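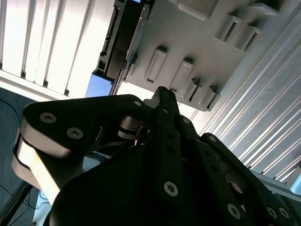
3.2 What comes out of an old desktop, and in what order

I took apart a lot of office desktops for this study, 122 by the end, and I'm still fond of the boring ones! The hard drive is where I like to start. It rides in a caddy, and once you get a feel for that first little tug (my wrists learned it before I did) the rest goes quickly.

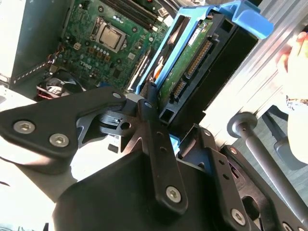
Boards were graded next, and this is where Wenjie Han and I argued most. Wenjie wanted every cable off before anyone looked at the board. I wanted to look first, so I could write down the maker and what was still fitted. With a Dell board that part is easy, the name is printed right there below the processor socket, and you can read it past the cables without pulling anything. We went with my way for 66 of the machines and Wenjie's for the others.

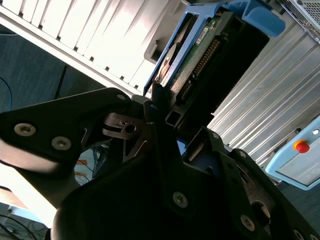 Neither order damaged more parts than the other, but mine left us with better notes, and I'd do it again. Drives went into padded trays, 30 to a tray, and we copied each label by hand before the tray was closed (slow, and I complained the whole time).

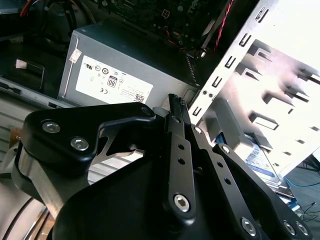 Jingyi Su

Power supplies deserve more patience than I gave them at first. I was tossing them in a bin and reading the labels later, which meant turning every one over again. Now I read the label while the unit is still in the case. Figure 4 has one sitting the way I like, with the big white label facing up. After that come the screws, then the unit itself, and the empty case goes to the metal pile.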